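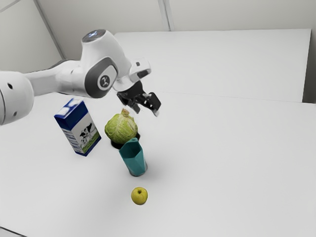 1/ Cabbage season again. The stand by the Trornport ferry had them at 77 cents a pound this morning, so I bought two.

2/ For slaw, slice it thin and salt it first. I give it 15 minutes in a colander, then squeeze hard.

3/ Pirmin Hubmann asked about the core. I cut it out, peel it and eat it raw with salt. The outer leaves go in soup.

4/ A whole head keeps for weeks in the fridge drawer - don't wash it until you use it. Once it's cut, wrap it tight.

5/ My aunt in Mesier adds caraway to everything. I use it for braising and leave it out of slaw.

6/ Someone asked about red cabbage. Same method, but add vinegar early or it goes blue in the pan.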